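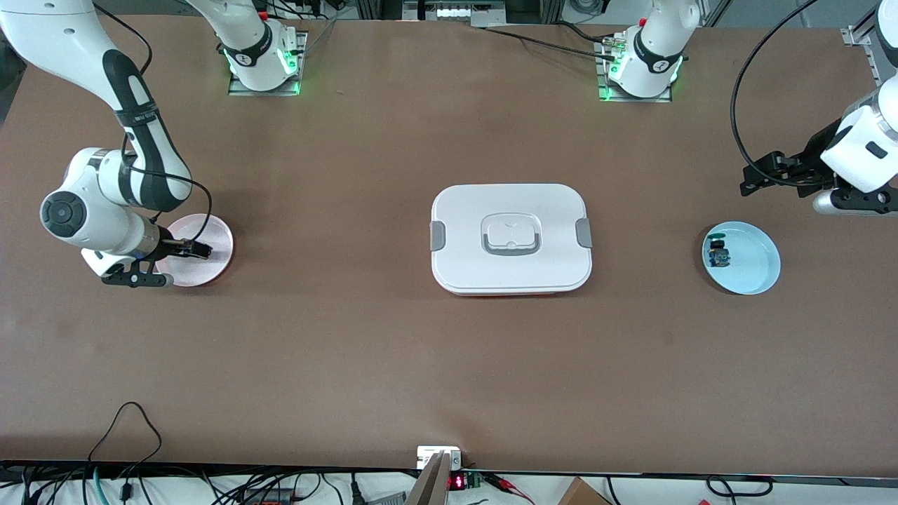
Stavach Row Residents' Association
Minutes of the October meeting, 7:00 p.m.

1. Minutes of the last meeting
Approved, after the line saying the gutter work was "complete" was changed to "reported complete by the contractor." Two members on the top floor still have water coming in.

2. Laundry room
The chair read the quote from Wollel for replacing the dryers on a lease. Members asked why the monthly fee covers repairs but leaves out parts, and what a repair without parts would look like. The chair did not know. Wollel also says the new dryers will cut drying time, but the letter gives no numbers. Agreed to ask for them in writing before anyone signs anything. The old dryers stay for now.

3. Bike storage
Gavalas has offered a covered rack with 11 spaces. There are 92 units in the building. The secretary was asked to find out how many people would use it, as the last survey went out by email only and was answered mostly by people who don't own bikes. One member said the rack would fill up with dead bikes inside a year, as the old one did. No decision.

4. Parcels
Treltent, the managing agent, says missing parcels are "a delivery matter." The meeting did not accept this. The lobby door has failed to latch on and off since spring, and the door is Treltent's job. Treltent's suggested fix is a sign asking residents to pull the door shut. Motion to request a new latch and to refuse the charge for the sign: carried, with 3 against.

5. Shared supper
The potluck will go ahead in the courtyard if it is dry and in the hallway if it isn't. Bring your own plates - last year's paper ones folded under anything heavier than salad. The proposal to charge an entry fee was dropped when its supporters could not say what the money was for.

6. Other business
A request to repaint the stairwell was held over until the leak under item 1 is settled. Painting over a damp wall has been tried.

Meeting closed at 8:40 p.m.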